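How to write minutes people will read

I've been taking minutes for our walking club for six years now, and my first lot ran to nine pages. These days I fit a whole evening on one side of paper, and you can too!

Start before the meeting. Copy the agenda out with a good gap under each item, then put the apologies in first while everyone's still finding a chair.
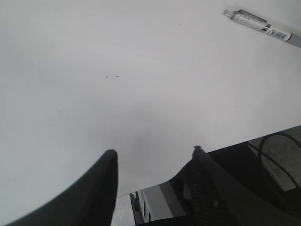

A pen with a clip is handy for this job.

Write down what was decided and who's doing it. Leave out the chat (yes, even the good bits). Our December meeting spent ages on the coach to Plustumberg, and my entry just said "Coach booked, 82 seats, deposit 200 paid". 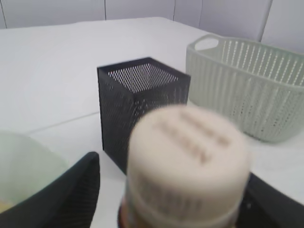 Next, type it up the same night if you can. I left mine for a week once and couldn't read half of it – never again.

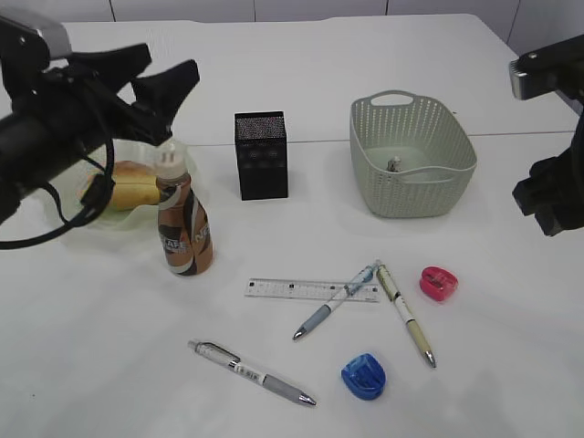
Actions go in their own list at the bottom, with a name and a date against each. Keep every one to a single line. If your table ends up like ours, stationery next to the bread roll, slip your notes into a folder before anyone passes the butter. Then read the list out loud before people put their coats on, so any mix-ups get sorted there and then.

Send the draft round marked DRAFT in big letters, and give people 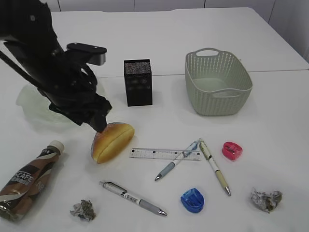
a week to come back with changes. Small fixes go straight in, and anything bigger waits for the next meeting. Once it's agreed, get it signed and file it by year.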